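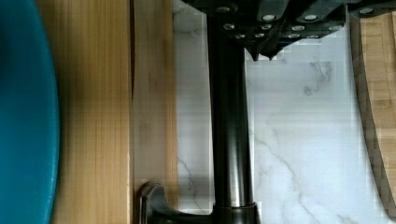
Can a leased robot arm take over the counter in a small kitchen? For a few narrow jobs it can, provided the counter is set up to suit the arm and someone stays close by.

The longer answer takes in a lease, a service plan and a good deal of fine print. Grarovis, which makes the Tollitz arm, sells it to cafes and small caterers as a helper that "learns your station." The monthly fee is $1309. Setup costs another $800, and the company's brochure puts that second number in very small type.

I spent part of July in the prep kitchen at Hartono, a catering business that agreed to try the Tollitz before signing anything. The arm came with a two-finger gripper and a wrist camera. The brochure shows it at work on a bare steel bench. Hartono has marble and wooden boards, and dishes that get put down wherever there's room, like every kitchen I've worked in.

Marble is where my doubts began. The installer's checklist asks for an even, matte surface under good light and warns against "strong natural patterning." Anyone who has paid for stone has paid for the patterning. Grarovis says its latest software copes with veins and shadows. Maybe so, but then why is the warning still on the checklist?

The sales pitch leans hard on teaching. You guide the arm through a task, it stores the motion, and after 20 passes it's supposed to manage alone. We taught it to pick up a small bowl and set it on a board. That took most of a morning. By lunch it could do the job well enough that people stopped watching. Then somebody swapped in a bowl with a glossier finish and a wider curve, and the arm stopped short, lit its amber light and waited for help. I'd take a machine that stops over one that guesses. I'd still like to know how many times a shift I'm expected to walk over and press the button.

Cleaning is the other sore point. The gripper is all joints and bolt heads, and food gets into places like that. Grarovis offers a washable sleeve as an extra. The sleeve costs more than I think a sleeve should, and it slowed the fingers enough that we had to teach the bowl task again.

For comparison I looked at Skesico, which rents a simpler arm by the week with no teaching feature at all. It does seven set tasks and you choose from a menu. It's duller and it can't be adapted to much. It also asks for less trust up front, and you can send it back.

Support from Grarovis was quick and polite, I'll give them that. The technician on the phone knew the product far better than the brochure does, and told me plainly that most customers end up clearing a stretch of counter and keeping it for the arm. In a kitchen the size of Hartono's, that's space a cook was using.

Hartono has asked for another month at a lower rate. Grarovis hadn't replied by the time I turned this in. If you're tempted, ask for the trial in your own kitchen, on your own counter, with the dishes you use every day, and get the setup fee in writing before the crate is opened.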